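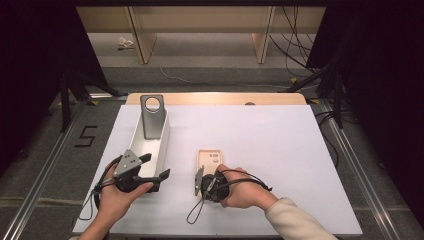 Keeping small parts in order at the workbench

Most time lost on a small repair goes on looking for things. A screw rolls off the bench, a cover gets scratched by the screwdriver it was left next to, or two springs that look alike end up in the wrong holes. The tips on this page suit clocks, radios, phones, sewing machines and anything else that comes apart into pieces smaller than your thumb.

Use trays with sides

A shallow tray holds parts better than a saucer or a jam jar lid. Plastic cutlery trays are cheap and wipe clean. Pick white or another pale colour, as dark screws show up well against it. If the tray slides about, put a damp cloth or a piece of shelf liner underneath.

Give each stage of the job its own tray or compartment. When you put things back together, work through them in reverse order.

Stand flat panels up

Back plates, glass and polished covers pick up marks when they are laid flat on grit. Lean them against the inside wall of a tray, with the bottom edge resting in the well. Two panels should not share a slot unless there is a cloth between them.

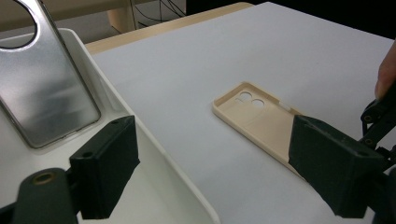
A metal phone back plate leaning in a white tray.

Fingerprints on bare metal come off with a dry microfibre cloth. For anything greasy, put a drop of washing-up liquid in warm water, wring the cloth out hard and dry the panel straight away. Do not use kitchen scourers, even the soft-looking ones.

Label as you go

Masking tape and a pencil will do. Write where the part came from, for example "left hinge, top", as "screw A" means very little a week later. The small zip bags sold by Chauke come in packs of 1000, which is far more than most homes need, so split a pack with a neighbour. Rokus sells a sorting box with 18 compartments and a lid that shuts tight – useful if the job has to be put away before tea.

Clear the surface first

Wipe the worktop down before you start. Crumbs and sawdust hide washers, and a single metal filing can score a screen.
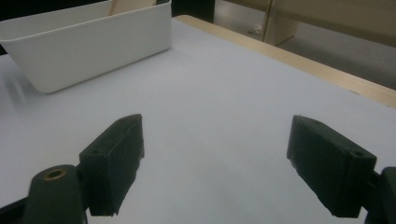

Photo: Draltell Workshop Notes

A smooth white board laid over the table makes dropped parts easier to find, and it can be lifted off afterwards with the dust still on it. Melamine shelving offcuts work well. Sand the cut edges and cover them with tape. On a patterned or grained table, an old pillowcase pulled tight will do the same job, though round parts tend to catch in the folds.

If a screw does go on the floor, lay a torch flat on the boards and look along the beam. On carpet, stretch a pair of tights over the vacuum nozzle and go over the area slowly.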